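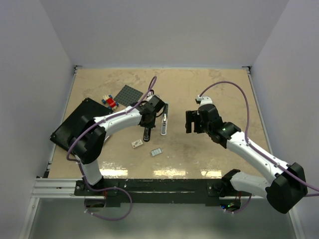
To: cell-maintenance list
Subject: Re: Left arm drops off the bus when the wrist turns

Replying below the quoted text. Headers trimmed.

> We have the two-arm Dutik cell, both arms on the front beam, purple
> cable along the outside of each arm. Since the October service the
> left arm loses its wrist motor every few runs. The controller reports
> a timeout and the arm holds position until we power cycle. The right
> arm is fine. We have swapped the wrist motor and the fault stayed.
> Is it worth swapping the controller board next?
> Iden bench, second shift

Leave the board alone for now. We had the same fault on the Hinds cell and it was the cable, at the elbow. The left arm bends the cable tighter there than the right arm does, and if the slack has been pulled down towards the base during a service, the plug at the wrist takes the load each time the forearm extends.

What we did, in order:

Power off at the supply and wait for the board lights to go out. Support the forearm before you do anything else. It will fall when the motors release.

Undo the ties from the wrist back to the elbow. Leave the one at the base until last or you will lose your reference for length.

Move the wrist through its full range by hand and watch the plug. If the housing tilts at all, there is too little slack. We set the arch above the wrist so that 10 mm of cable still moves freely at full turn.

Refit the ties loosely, run the elbow to both limits, then tighten. A tie that is tight with the elbow straight will pinch with it folded.

Check the loop hanging under the base as well. Ours had 400 mm to spare, all of it in the wrong place. We fed most of it back up the arm. Keep what remains clear of the beam edge, which is sharp enough to mark the jacket.

After that, run 6 slow cycles at the limits before returning to normal speed. If the timeout comes back, swap the left and right cables end for end between the arms. If the fault moves with the cable, replace it. If it stays on the left, then look at the board.

One thing from the Arkow notes that I would ignore — they say to tape the plug in. Tape creeps and leaves glue in the latch. We removed it from 3 arms on Tuesday and had to clean every connector.

Please post the error log if it recurs. The time between the wrist command and the timeout would be useful.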